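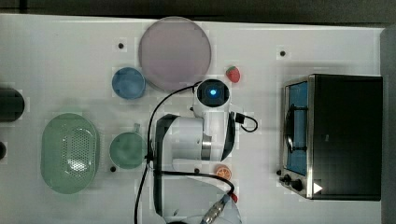 Chapitre 4
Ranger une cuisine : ce que l'on croit savoir

Objectifs du chapitre
Distinguer classement, rangement et mise en ordre.
Examiner trois principes courants à partir d'objets simples.
Formuler une consigne de rangement qui puisse être contestée.

Les manuels d'économie domestique affirment volontiers qu'une cuisine bien rangée fait gagner du temps. La phrase est si répandue qu'on oublie de demander combien, à qui, et comparé à quoi. Le présent chapitre part de cette question, et le lecteur est prévenu qu'il n'y trouvera pas de méthode miracle. Les méthodes ne manquent pas, elles occupent déjà des rayons entiers.

Prenons un matériel modeste : une assiette, un bol, une passoire, une tasse, une fraise, une tranche d'orange. Posés en désordre sur une table blanche, ces objets paraissent appeler une solution unique. Demandez à un groupe d'élèves de les ranger et vous obtiendrez pourtant plusieurs réponses, toutes défendues avec assurance. Les uns mettront la vaisselle d'un côté et les aliments de l'autre. D'autres poseront la fraise dans le bol, puisqu'un bol est fait pour contenir. Il s'en trouvera toujours un pour rapprocher la passoire verte et la tasse verte, et on lui dira qu'il a tort. Sur quelle base ? La couleur est un critère parfaitement cohérent. On peut seulement lui reprocher de ne servir à rien au moment de cuisiner, ce qui est un autre reproche.

4.1 Classer, ranger, mettre en ordre

Classer consiste à former des groupes selon un critère. Ranger consiste à donner une place à chaque chose. Mettre en ordre, dans l'usage courant, désigne surtout un résultat visible : la table est dégagée, on est content. Les trois opérations sont souvent confondues, y compris dans les programmes scolaires.

On peut classer sans ranger (un inventaire suffit) et ranger sans classer, comme le font la plupart des familles avec le tiroir du bas. Quant à la mise en ordre, elle s'obtient très vite en poussant tout dans un placard. Un observateur qui n'ouvre pas le placard notera un succès.

4.2 Le principe de fréquence

Selon ce principe, les objets les plus employés doivent être les plus accessibles. Il semble difficile à contredire. Encore faut-il connaître la fréquence d'usage, et presque tout le monde l'estime de mémoire. Or la mémoire retient mal les gestes banals : la tasse du matin compte peu, la passoire sortie pour un repas de fête compte beaucoup.

L'enquête Nastwood, menée en novembre dans 14 cuisines, demandait aux occupants de prévoir leurs gestes puis de les noter. Les écarts étaient importants. Il serait imprudent d'en tirer davantage : l'échantillon est minuscule, les participants étaient volontaires, et tenir un carnet modifie sans doute la façon de se servir d'une passoire. Nous citons ce travail parce qu'il est souvent invoqué comme une preuve – ce que ses auteurs ne prétendaient pas.

4.3 Le principe de la place unique

« Une place pour chaque chose. » La formule suppose que chaque chose n'a qu'un usage. Un bol sert à préparer, à servir, à conserver un reste. Faut-il le mettre près du plan de travail, près de la table, près du réfrigérateur ? La grille Iswood, employée dans plusieurs lycées professionnels, tranche en faveur du premier usage de la journée. C'est commode à corriger. On verra au paragraphe 4.6 que la grille Hrynyshyn tranche autrement, avec des arguments qui ne sont ni meilleurs ni pires.

Les aliments posent une difficulté supplémentaire. Une fraise ne reste pas longtemps là où on la met. Une tranche d'orange encore moins. Les exercices faits avec des fruits factices ont donc un défaut : ils traitent comme du matériel ce qui, dans une vraie cuisine, se mange ou s'abîme.

À faire avant de poursuivre

Réunissez quelques ustensiles et deux aliments, réels ou factices. Rangez-les selon un critère de votre choix, que vous noterez sur une feuille retournée. Laissez un camarade deviner ce critère en observant le résultat. S'il en propose un autre qui convient aussi bien, gardez les deux.

Recommencez en limitant la durée à 20 secondes. Comparez les deux rangements et relevez ce qui a changé : le critère, la place des objets, ou seulement le soin. Conservez vos notes, elles serviront pour l'étude du cas Skinia.

4.4 Le coût du rangement

Les ouvrages qui chiffrent le temps gagné chiffrent rarement le temps passé à ranger.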